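Living > Kitchens > Features

Two Basins and a Rack That Moves

By Shengli Jia

I have wanted to write about kitchen sinks for as long as I've been writing about kitchens, and my editors have always steered me toward islands. Islands photograph well, I get it. But ask anybody who cooks every night where they spend their time and they'll point at the sink, usually with a wet hand. So this is my sink story, finally, and I'm going to enjoy it!

It started in March, when I was staying in an apartment in Gilik, up the hill from the market. The kitchen was small and white and nothing in it was fancy. It had a double sink, two basins of equal standing, and I came into it as a committed single-basin person. I had one big deep sink at home and I loved it for roasting pans. By the end of my first week in Gilik I was mentally ripping it out.

What changed my mind was vegetables. The market there is the kind where you go in for scallions and come out with both arms full, and everything has a bit of field still on it. At home my routine was to pile it all on the counter, wash one thing, hunt for somewhere to put it, move the bread, wash the next thing. With two basins you tip the whole haul into the left one and leave the counter alone. It's such a small difference and it made me want to cook.

You do have to be a little choosy about what goes in together. Bok choy is the gritty one. The dirt hides way down where the stalks meet, so I pull the leaves apart and swish them in a bowl, then change the water and do it again. Radishes with their tops on need the same treatment, and please don't throw the tops out. They're peppery and good, and they wilt down in a hot pan with garlic in no time. Peppers and eggplants only want a rinse and a rub with your thumb.

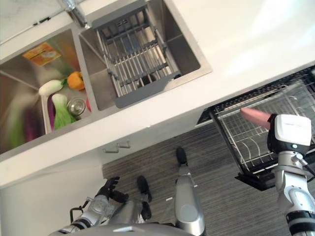

Then there's the rack, and I could talk about the rack all day. I mean the adjustable kind, a frame with metal rods that sits right across the top of a basin. You slide it wider or narrower until it grips the edges, and whatever you set on it drips straight down into the sink. No tray underneath to empty, no puddle creeping toward the toaster. I'd owned a big countertop dish rack for years and never questioned how much room it ate. It took up 20 inches of counter, and I measured it out of spite when I got home.

Most people buy these for dishes, and they're fine for dishes, but I think they're at their best with produce. Leaves especially. Shake the bok choy over the left side, lay it on the right, and it drains while you peel the ginger. I've rested a colander of noodles on mine, cooled a sheet of cookies over it, and thawed a bag of shrimp on it with the bowl sitting safely below.

The design people I called were happy to hear from somebody who didn't want to talk about waterfall edges. At Ljungberg, a small kitchen workshop that builds mostly for apartments, they told me that 60 percent of their customers now ask for two basins, and that a lot of them are coming back to it after years with one. Their advice was to think about your biggest pan first. Take it with you to the showroom (really, carry it in) and set it in the basin. If it doesn't lie flat, keep looking, or go for a sink with one basin larger than the other.

Stiltero, who make cabinet fittings, got me excited about what goes under the counter. I had always assumed the space near the sink was for trash bags and that one vase. They like to put a pull-out dish rack there, a drawer with wire dividers standing up in rows so each plate has its own slot. Open it, drop the plates in on edge, push it shut. I tried one of theirs with a stack of my own mismatched dinner plates and even the thick pottery ones went in, though I had to skip a slot beside them. Plates on edge are so much easier to get at than plates in a pile – you can take the one you want without lifting the six on top of it.

One warning. Put dry plates in there, or nearly dry, unless yours has a tray you can take out and wash. A closed drawer doesn't get much air. And check which way the drawer opens in relation to your dishwasher, if you have one. In my first drawing the two doors hit each other.

Drain strainers deserve a mention too, humble as they are. Get a spare. They cost next to nothing and one can be soaking while the other is at work. I scrub mine with an old toothbrush and baking soda, and I've stopped buying the ones with the rubber rim since the rim goes slimy before anything else does.

My own kitchen is now halfway there. The big single basin is gone and its replacement is a steel double with the divider in the middle. The roasting pan has moved to my sister's house, where it's very happy. I bought a Stirura over-sink rack for 50 dollars, more than I'd planned, but it locks at the width you want and doesn't skate around when you lean on it. The plate drawer is on order. Until it arrives the plates are living on a chair.

Last night there was a napa cabbage in the left side, quartered, and four mugs drying on the right, and I still had a whole clear counter to roll out dumpling wrappers. I made far too many.

Related stories
Small Kitchens of Gilik, Revisited
What to Do with a Mountain of Greens
Drawers or Doors? Planning Your Lower Cabinets
The Case for the Ugly Old Colander

Contact the features desk: ext. 3132 | © 2019 All rights reserved | Back to top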